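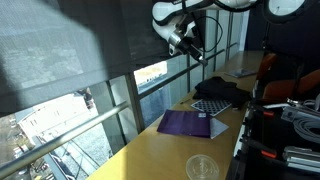

Window desk, upstairs room

4 December 2025

Spent the morning on the long desk and the blind. Writing it down because the desk has been on my list since April and I keep forgetting what has been decided.

Desk

The desk is the light wooden one from Planwood, the long one along the window. Measured the depth again at both ends and in the middle. 692 mm at each end, 692 mm in the middle. The old note in the front of this book has it deeper than that, so ignore the old note. I have crossed it out.

Wiped the top down with a damp cloth and then a dry one. Two rings near the middle won't shift. Tried a bit of Lerel oil soap on the smaller one and left it ten minutes. Slightly paler, still there. Will try again with a finer pad before ordering anything. If it has to be sanded then the whole top gets done, not a patch.

The purple folder stays on the desk. It holds the fixing sheets for the blind and the receipt from Ljungberg for the brackets. If you take a sheet out to photocopy, put it back the same day. The white label is coming up at one corner on my copy of the spare folder, so the glue on that batch may be poor. Worth checking the others in the cupboard.

Things on the desk are in a loose line for now, one or two overlapping, so I have to lift them to get a cloth under. Please don't stack them.

Blind

Grey mesh roller, partly down. I want to leave it there for a week and see whether it creeps. Last month it had dropped by the Friday and we argued over whether someone had pulled it. Pencil mark on the side of the reveal, level with the hem, 315 mm below the headrail. Check against that and don't trust your eye, as the hem looks lower from the door than it does from the chair.

Glare is still the main complaint. With the sun on the white building below, the light comes up from underneath and the blind does nothing for it. Lowering it further cuts out the view before it cuts out the glare. A second, lighter blind fixed lower down was suggested. I don't like it, the handrail would be in the way of the bottom bar.

Mesh is brighter towards one edge when the light is on it. Could be dust, could be the weave. Brushed a strip with the soft brush and couldn't see any difference, so I left it.

Rail and mullions

Ran a cloth along the metal handrail, full length. Grubby on the underside, fine on top. One fixing turns by hand. Needs the 2 mm hex key, which wasn't in the drawer. If you have it, bring it back.

The dark mullions show every fingerprint. Nimosgate cleaner works but streaks if you do more than one at a time. Spray the cloth, not the frame.

Clock

Round one with the black rim. Tested against the phone and it had lost 60 seconds since I last set it. Put it right and noted the time on the back of the door sheet. If it has lost the same again at the next check it wants a battery.

To do

Finer pad for the rings
Find or replace the hex key
Look at blind against pencil mark next week
Check labels on the spare folders
Cross out the old desk depth on the wall plan as well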